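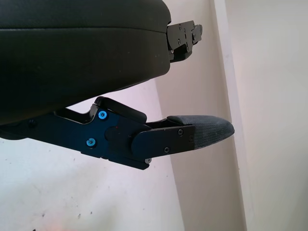
Black padded finger up top, black metal bracket at the end of it.

Topic: Replacing a kitchen faucet in a rental, who pays?

stammont_renter
So I moved into a place in Stammont in August and the kitchen faucet has dripped since day one. I told the landlord twice and got "I'll look into it" both times. I'm tempted to just buy a new one and take the cost off my rent. There's a Bokis pull-down I like, and the hardware store on Mizuno Street wants 495 for it with the install. Has anybody done this and not gotten in trouble?

bokisfan
Don't take anything off the rent without getting it in writing first!! I did that at my old place and got a late notice 4 days later, plus a fee. Also 495 for a faucet, wow. Mine was way cheaper and I put it in myself with a basin wrench and a lot of swearing.

leaky_in_skasari
Disagree a little. Over here in Skasari my lease says I can do small repairs if the landlord sits on it too long. Read yours – there's probably a repairs section near the back. That said, a drip is usually a worn cartridge. Cheap part, half an hour, done.

bokisfan
Sure, but then you're fixing the landlord's stuff for free. I wouldn't touch it. Email, wait, email again.

leaky_in_skasari
And listen to it drip all night? No thanks. I'd rather spend a few bucks and sleep.

stammont_renter
OK, I dug out the lease. It says anything under 1000 is "at the owner's discretion" and I have no idea what that means for me. The drip is worse on the hot side, if that helps.

oldpipes
Hot side only means cartridge or washer, so I'm with Skasari on that part. I'm with bokisfan on the paperwork though. Send one email with a short video of the drip and ask for a date. I've rented 3 places and that worked in two of them. If you do end up swapping the faucet, keep the old one in a box and put it back when you leave.

stammont_renter
Good call on the box. Email sent, and I put a sponge under the drip for tonight so I can sleep.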